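Notebook, wound gel project, September, started 9:40

Read the Gerkura preprint again over coffee, the one Maja Czarnecka forwarded with three exclamation marks. I still don't buy the headline. They say the peptide gel closes skin wounds faster in mice and they put it down to the fiber alignment. Fine, but the aligned gel is also stiffer, it holds more water, and it stays put longer under a dressing. Any one of those could do it. They have no stiffness-matched control that I can find, and I went through the supplement twice.

Also the closure curves are drawn as percent of starting area, and starting area isn't given per animal. If the treated wounds began a bit smaller you get half the effect for free. Wrote to the corresponding author. Not holding my breath.

Our own batch from last month, for the record. Tshabalala protocol, pH brought up slowly, left overnight in the cold room. Gelled in the corner wells first and the middle wells late, same as before. I don't have an explanation I like. Maja thinks evaporation. I think the plate sits on a warm spot, and I moved it to the lower shelf to find out. If the corners still go first, she gets to say so.

Fibroblast counts from the batch (whole well, day 6, same passage):
aligned gel, 227 per field
scrambled peptide gel, 115 per field
Looks great until you remember that the scrambled gel was half dissolved by day four and the cells had nothing to sit on. So that number compares a gel with a puddle. I would not put it on a slide. Maja already has it on a slide. We talked about it and she is going to add the day three counts next to it, where the gap mostly goes away.

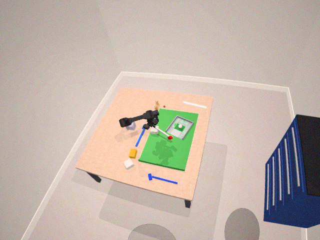 Render: table, green board, gray tray with the white ball.

Viability stain: redo. The dead control came up partly green, so either the ethanol step was too short or the dye is old. The vial has no open date on it. Whoever opens the next one please write on the lid. I mixed fresh from the unopened box and put the old vial in the waste so it can't tempt anyone.

11:15. Plusomano rep called about the slow-release beads. Claims the release is linear over the whole run. I asked for the raw curve and got a brochure with four points and a line through them. The first point is at 24 hours, so any burst in the first hour would be invisible, and the first hour is what I care about. If a third of the growth factor is gone before the dressing is on, the rest of the curve is decoration. Asked for samples instead. He said yes faster than I expected.

Plan if the beads come: release into buffer with serum added, since plain buffer flatters everything. Time points at 5, 15, 30 and 60 minutes, then daily. Same tube geometry for all. Keep one set with no beads and factor only, to see how much just sticks to the plastic. Last time we skipped that one and spent two weeks arguing about loss that was probably on the tube walls.

Cost check. Peptide order at the current scale comes to almost 3,000 for the next round, mostly purification. Maja wants to go with the cheaper grade from Garkusero. I'd say only if we run both grades side by side once, same day, same cells. The leftover TFA in the cheap stuff could be hurting the cells and we would blame the sequence. She agrees on the side by side but wants it small. OK, small.

2:30. Checked the plate on the lower shelf. Corners first again. So not the warm spot, or not only. Humid box tonight with wet tissue around the plate, lid taped. I haven't told Maja yet.

To do
– day three counts, blind. I code the wells, Maja counts, swap for the second plate
– stiffness on both gels before anything else gets a cell on it
– find out if the rheometer was ever recalibrated after the move. The log stops in spring
– chase Gerkura authors once more, then drop it
– degradation in serum for the scrambled gel, because I want a control that survives the experiment

Plate went in the humid box at 4:50, top shelf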